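Wrens in the bluebird boxes AGAIN - pull the sticks or leave them?
Forum: Nest boxes and trails

mudpuddle_marge
Apr 13, 2018

Ok so quick one before work. Walked the Kasolbridge trail this morning, the stretch from the gravel lot up to the fence corner. Two of the boxes by the hedgerow have sticks in them. Not full, just a layer on the floor and a few poking out of the hole. No cup, no feathers, nothing soft.

Last year we lost bluebird eggs out of one of those same boxes. Little holes pecked in them, tossed on the ground under the pole. So I'm twitchy.
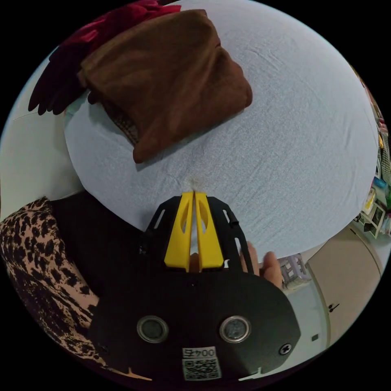
Want to know what people do at this stage. Do you pull the sticks? Is that even allowed? Bluebirds have been sitting on the wire over the fence corner box all week and the male goes in and out of it, so they're close to picking. I don't want the wrens getting settled next door right when she starts laying.

Also it's early for wrens here isn't it?? Feels early.

hollowlog
Reply

Early-ish. First male always shows up before the rest and starts stuffing every hole on the block. Most of those will be dummies. He builds a bunch, she picks one, the others just sit there full of sticks so nothing else can use them.

Leave it a few days and look again. If there's a cup with lining its a real nest and you're done, hands off.

tin_roof_ted
Reply

Pull them. Pull them today. I pull sticks every time I walk and I've had bluebirds fledge out of the same boxes year after year. Wrens have the whole woods to nest in. Bluebirds don't.

fenceline
Reply

tin_roof, careful with that advice. House wrens are native and they're protected same as the bluebirds. Once there's an egg in there you can't touch it, period. And a lot of people can't tell a dummy from a nest that's a day off from laying, they stick a finger in the hole, feel twigs, and yank the lot. I've seen it done with eggs down in the back corner.

Open the box. Use a mirror. Look all the way down behind the sticks. They build a wall up front and the cup is in the back.

tin_roof_ted
Reply

I know how to look in a box thanks

fenceline
Reply

Wasn't saying you don't. Saying the person reading this thread in a year might not.

swale_and_sedge
Reply

Can I ask where the boxes are sitting? Because that's 95 percent of it. Hedgerow boxes are wren boxes. You can fight it all season or you can move the pole.

We had the same mess at Zendale. First spring everything along the brush line went to wrens and we kept pulling sticks, they kept bringing them back, on and on. Moved the worst ones out into the mowed part, a good 100 feet from any brush, and the wrens lost interest. They don't like crossing open ground. Swallows took one of the moved boxes, which, fine by me.
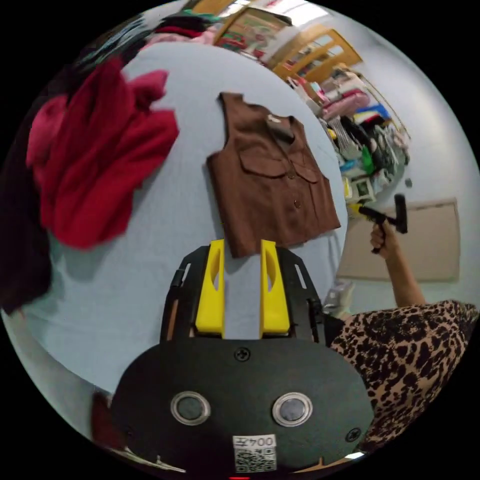 Only thing is you have to move them before anybody's nesting. If your bluebirds are going in and out of the fence corner one I would not touch that pole now. Move the two with sticks, since they're only dummies so far (after you check!!) and leave the fence corner alone.

mudpuddle_marge
Reply

Hedgerow boxes are right in it. Like the brush touches the pole on one of them. They were put up before my time and I never thought to question it, which sounds dumb typing it out.

How far is the fence corner from the hedge... I'd have to pace it. Not 100 feet. Maybe not even close.

And there's multiflora all up in there that no one's cut in years.

hollowlog
Reply

Cut the multiflora in September, not now. Stuff will be nesting in it. Catbirds, cardinals, song sparrows.

tin_roof_ted
Reply

Or put up a wren guard on the fence corner box. Piece of board hanging in front of the hole so the wren can't see it. Wait till first egg, put it on, take it off when they hatch. Works.

swale_and_sedge
Reply

Works sometimes. I've had a female bluebird refuse to go back in with the guard up. Sat on the roof and fussed. If you try it you have to stand way back and watch until she goes in, and if she doesn't, take it off.

mudpuddle_marge
Reply

Ok checked them over lunch, opened both. Mirror and all. Twigs only, no cup in back, no lining, a bit of spider egg sac stuff mixed in one. So dummies. Here's what I'm thinking, tell me if it's wrong:

1. Take down the two hedgerow boxes after work. Empty the sticks into the brush so he can use them somewhere else if he's that keen.

2. Put one back up in the middle of the field on the spare pole with the baffle. The other one stays in the garage til I find a second baffle, I'm not hanging a box with no baffle, we have raccoons.

3. Leave the fence corner box totally alone, just watch from the path.

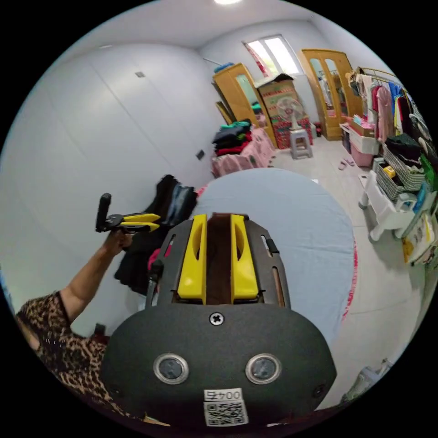
4. Check every few days, in the afternoon, not in rain or cold. Write it down this time.

5. Wren guard made and ready in the truck but not put up unless I see a wren hanging around the fence corner after first egg.

6. Brush in September.

hollowlog
Reply

That's a good list. Only change, face the field box away from the prevailing wind and have something out in front of it they can fly to. Single tree or a post. Fledglings do better if the first flight has somewhere to end.

fenceline
Reply

Agree. Also is the Trakia baffle the stovepipe kind or the cone? I've got the cone and it's useless once the screws loosen, tips to one side and a coon goes right over it.

mudpuddle_marge
Reply

Stovepipe. Not Trakia, its a homemade one, a length of duct with hardware cloth in the top. Ugly. Hasn't failed yet.

The store in town, Ahuja Feed, has duct pipe out back by the fence wire if anybody local needs some. Ask at the counter.

tin_roof_ted
Reply

I still say you're giving up two good boxes for a bird that's not in any trouble. There's 600 acres of woods behind that trail full of woodpecker holes.

swale_and_sedge
Reply

She's not giving up anything, she's moving them

tin_roof_ted
Reply

One's in the garage

swale_and_sedge
Reply

ok, one's in the garage

gravelbar
Reply

Sort of on topic. How sure is everybody that it's wrens at all? We get house sparrows stuffing boxes down by the barns and new people on our trail report them as wrens every spring. Whole different deal because sparrows aren't native and aren't protected, and they'll kill an adult bluebird in the box, not just poke the eggs.

Sparrow nest is messy grass, weed stems, trash, feathers, cellophane. Piled high, kind of a tunnel. Wren is twigs. Nearly all twigs. If it's coarse sticks you can be sure. 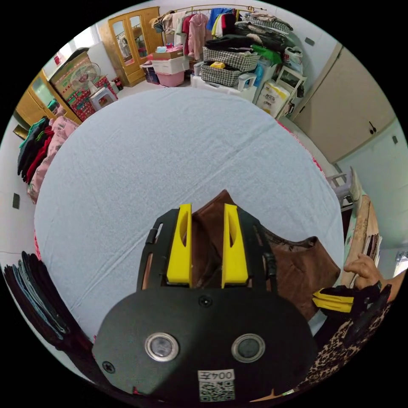 Eggs and birds are the other way to tell them apart, and the bird is where people go wrong. They see something small and brown on the box and write wren. Wren is brown pretty much all over, with fine dark barring on the wings and tail, bill thin and a bit curved, tail cocked up half the time. Hen sparrow is streaky on the back with a plain pale breast, chunky, fat bill, buffy stripe behind the eye. When I say brown I mean a brown that jumps out at you against a pale background, same as that brown garment against the light blue sheet on the bed. Up against a gray weathered box in bad light it all goes to mud, so wait for it to turn sideways and get the bill. And listen. The wren sings a big bubbling racket out of nowhere, the sparrow just goes cheep.

Eggs, wren is pinkish with tons of tiny reddish dots. Sparrow is whitish or grayish with brown blotches. Bluebird you know. Swallow pure white.

mudpuddle_marge
Reply

Twigs for sure, and I heard him. Loud. So wrens. No barns close to us but there's a stable down past the gravel lot so I'll keep an eye out.

fenceline
Reply

Check the stable end boxes first then. Sparrows will turn up there before anywhere.

mudpuddle_marge
Reply

Update. Both down. He scolded me the entire time from inside the hedge. Field box is up, faces the lone ash. Had three swallows looking it over before I even got the tools back in the truck, so who knows who gets it.

Fence corner female had grass in her bill!! Went in with it. Came out, went in again. I left.

hollowlog
Reply

There you go. Stay off it a few days.

tin_roof_ted
Reply

Bet you the wren's in your garage by the weekend

swale_and_sedge
Reply

Shut the garage door lol. One of ours raised a brood in a boot bag at Zendale.

gravelbar
Reply

Marge if you do get swallows in the field box, try hanging the second one close to it, like on the next pole over. Swallows run off other swallows but they'll put up with a bluebird next door. Pairing doesn't do a thing about wrens but it does settle the swallow fights.

mudpuddle_marge
Reply

Good, will do once I've got the other baffle made. Need duct and hardware cloth, going to Ahuja tomorow.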